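11 June 2021

Toaster day. The cream two-slice unit from the Prater kitchen had been sitting in its box since April, and Rhea Tiongson wanted the bench cleared before the weekend, so I started on it after breakfast.

Wiped the casing with a damp cloth and dried it. Brushed out the slots with a soft pastry brush, unit unplugged and inverted over the sink. Not much came out. One raisin, carbonized. The slot plate is brushed steel and shows every fingerprint, so I went over it last with a dry cloth, along the grain.

Then the wiring. Checked the plug and tightened one terminal screw, which took a quarter turn. The cord itself is good: no nicks, no stiffness where it enters the body. Earth continuity fine on the Curnum meter. The Busta meter disagreed with it again in the second decimal place. I wrote down both readings and will send the Busta out for calibration when there is budget.

First power-up was without bread. The manual asks for this after storage, to burn off dust, and wants a window open. I opened two. There was a faint smell for the first minute and then none. Both slots came up evenly as far as I could judge by eye.

After that, bread. Plain white sandwich loaf, same bag throughout, dial left alone between runs. Cycle times from the stopwatch: first run 2 minutes 6 seconds, second run 30 seconds shorter, third the same as the second. The first being longer is expected with a cold body. Color was acceptable on all of them, slightly darker on the lower half of the slice. Ate two with butter. The rest went in the tray for Osvaldo, who takes them home for his hens.

The knob is the weak point. It turns freely but the detents are soft, and it is possible to leave it between settings without noticing. I could pull it and look at the shaft, but that means opening the case, and the case screws are a security head I don't have. Osvaldo Conceição thinks Abubakari on the corner stocks the bit. Will ask on Monday.

Washed the blue tray afterward. The scuffs are permanent.

Total spent on this unit so far: 63 minutes and half a loaf. Rhea wants it back in the Prater kitchen next week. I would prefer to settle the knob first - she says people will just push it until it clicks.

Still to do: label the cord, find the manual's missing back page, buy bread.
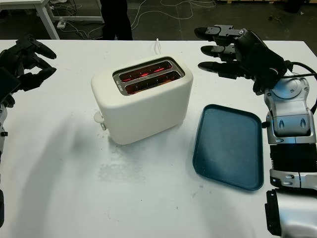
Empty run, both slots lit. Tray to the right.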